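# Two-arm bench build: wrist view washes out and the gripper misses pens lying in a pile

Posted by **Woo-jin Choo** in Workshop Builds, Sunday, June 30, 2019
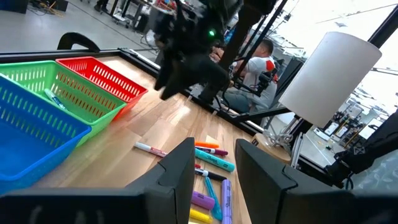
*Wrist view, left arm, at the pre-grasp pose over the pens.*

I have two arms on a shared bench at the Delline workshop. The job is sorting pens into the coloured baskets by type. Each arm carries a small camera at the wrist and runs from the same PC. Control is a Python script of my own on top of the Genditari driver, release 16.

Single pens on bare wood are fine. The trouble is with pens that touch or cross. I get two failures.

1. The detector returns one long blob where two pens overlap, and the grasp angle comes out halfway between them. The fingers come down across both and close on neither.
2. In the afternoon the exposure drops because of the windows. The dark pens then merge with the fingers and the mask takes in part of the gripper.

Settings at present:

- Exposure: auto, whole-image metering
- Segmentation: saturation threshold at 100, then largest contour
- Grasp angle: long axis of the minimum-area rectangle, plus 90 degrees
- Descent: straight down, fixed height, no force check

Over the last month I logged 3041 attempts, of which 910 failed. Nearly all the failures had two or more pens in contact. I have re-done the hand-eye calibration twice with no change. Is this worth fixing in software, or should I be looking at different fingers? I would prefer not to move the bench, as the rail is bolted down and other members use the floor behind it.

---

**Ataahua Tapsell**

The fingers can wait. Largest contour is the wrong choice for a pile, and the minimum-area rectangle makes it worse. Two crossed pens have a rectangle that belongs to neither of them.

Fix the exposure first. Turn auto off and set it by hand with the bench lit as it will be when you run. With whole-image metering, the windows and that lampshade are setting the level for everything on the table. If your camera supports a metering region, restrict it to the wood between the fingers. If it doesn't, go manual and check it again when the daylight changes.

Next, mask out the gripper. The fingers don't move relative to the camera apart from opening and closing, so take one picture at your pre-grasp opening with nothing underneath, draw the finger outline as a polygon, and subtract it before you segment anything. A pen touching a finger, like the purple one, will then keep its own edge.

For the pile itself:

1. Convert to HSV and segment by hue band, one band per colour, in place of a single saturation threshold. Most of your pens differ enough in hue for this. White barrels will not, see below.
2. For each region, fit a line and check the ratio of length to width. Reject anything too fat to be one pen.
3. Score each remaining candidate by how much bare wood there is on both sides at the grasp point. Each finger needs somewhere to go.
4. Take the best score, lift, return to the viewing pose and look again. Don't plan the second pick from the first picture.

Step 4 costs time but the pile shifts each time you pull something out of it.

The white barrels with coloured or black parts will segment as a short piece of colour with nothing attached. I handle those with an edge detector on the grey image and join the coloured end to the nearest pair of parallel edges. It isn't tidy.

Your fixed descent height also wants changing. A pen resting on another one sits higher than a pen on the wood, and you have no force check. At least watch the motor current and stop on a rise.

---

**Ah-rin Shim**

Just spread them out first. Close the gripper, drag it sideways through the pile a little above the table, then look again. I do this with screws and it works most of the time. Put a stop on the edge or they roll off.

---

**Florencia Ojeda**

Agree with most of the first reply. Two additions.

Switch the lamp off while testing, or move it outside the view. A bright shade on one side gives you a strong gradient across the wood, and any fixed threshold will behave differently left to right.

Before you start picking, decide what counts as a pick from inside a basket. There is a light blue marker in the green one, and a hue-band detector will offer it as a candidate. The basket wall is close to it and your straight descent has no clearance check. Define the table area as a polygon in bench coordinates and discard anything outside it.

On dragging: fine for a pile in the open. Keep the closed fingers away from the baskets, and park the second arm well clear before the sweep begins.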